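About Us

Semwal is a small robot testing shop in Jestville. We take humanoid robots that work fine in a demo and find out what they do wrong in a room with furniture in it. Then we write it up, plainly, and the people who built the robot get to fix it. That's the whole business.

We started in a rented unit on the Urkeck side of town. 2 desks, one kettle, bad heating. We're still in Jestville but the floor is bigger now and the heating is okay.

What we do

Household and office tasks, mostly. Chairs, doors, bins, laundry. Boring stuff on purpose. A robot that can do a backflip and can't put a chair back under a desk is not much use to a school or a clinic, and those are the folks asking.

Most of our test hours go to moving things on wheels. Sounds easy. It's where we get the most faults by a long way - the load rolls, it swings, it tips, and the robot has to keep its own balance the whole time.
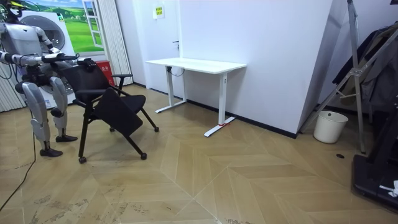 Chair handling on the test floor. Both hands at the backrest.

The October fault

People ask about this one so it gets its own section.

In October we were on a long chair run for a client project called Fidinitz. 340 trials planned. Walk up, take hold of the backrest, move the chair to the desk, let go, step away. On trial 67 the robot didn't let go. The software said the hand was open. The hand was closed. Robot took its step back, the chair came along, casters caught, chair went over and the robot went down on top of it.

No one hurt. Our person on the stop button was outside the marked line, where they should be. But the stop was hit late, after the fall had started, and by then it doesn't help much. Bent finger joint, cracked shin cover, one dead chair.

Cause, as far as we could pin it down: the release check was reading the command and not the finger position. So the robot asked itself "did I say open?" and got a yes. There was a second problem behind it. We went back thru the logs and found 31 earlier trials where the release was slow. All had been marked as passes, because the chair ended up in the right spot. That part was on us, not the client. We were scoring the chair and ignoring the hand.

We stopped the run the same afternoon and told the client before we told anyone else. They had a patch pretty fast. We didn't restart until our own rules were changed too, which took longer.

What changed

Release is now its own pass or fail. Finger position has to be read back from the hand before the robot may take a step. If it doesn't read open, the robot holds still and the trial is over.

Stop button moved off the bench and into the operator's hand. Whole trial, no setting it down.

Cables get walked before each run. Ours trail on the floor, and a foot on a cable at the wrong moment is a fall waiting to happen. Didn't cause the October one. Could cause the next.

Slow is a fault. Anything over the time limit gets looked at by a second person, even if it finished fine.

We also quit doing one-handed pulls until the two-handed numbers were clean. They're back on the list now. One arm forward on the backrest, feet staggered, chair right up near the desk - still the hardest version of the task we run, and the one we watch closest.

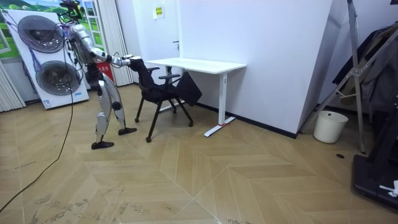 Who we work with

Robot makers, mainly, plus a few buyers who want a second opinion before they sign. We don't sell robots and we don't take a cut from anyone who does. Clients get every failed trial along with the good ones. A couple of them have not loved that.

Fault reports stay with the client unless they agree to share. Fidinitz said yes to the section above, and we're grateful, it has saved us explaining it on the phone every week.

Visiting

Visits are fine, by arrangement. Flat closed shoes please. You'll get a short safety talk at the door and you stay behind the line while anything is powered up, no exceptions, clients included. Mornings are best, the long runs tend to start after lunch and then we're no good for conversation.

Parking is round the back. The front bell doesnt always work so knock.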